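Agata Cocco has run the alterations counter at Skosell for 32 years, and she would like you to stop buying pants online.

"They come in here with a bag and a face," she says, pinning a hem without looking at it. "I charge for the bag. The face is free."

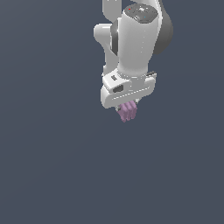 White on slate gray.

Her shop in Wedlow keeps two chairs for customers, both uncomfortable. She chose them herself. Business picked up in March, when the dry cleaner at Olivares quit doing zippers, a decision she calls "a gift, from cowards."

Pleats are another matter. "A pleat is a promise. Then you sit down."
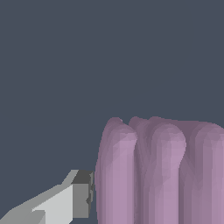

On retirement

She has looked into it. "I'd be bored by lunch," she says, and hands me back my jacket with the button I hadn't mentioned sewn on.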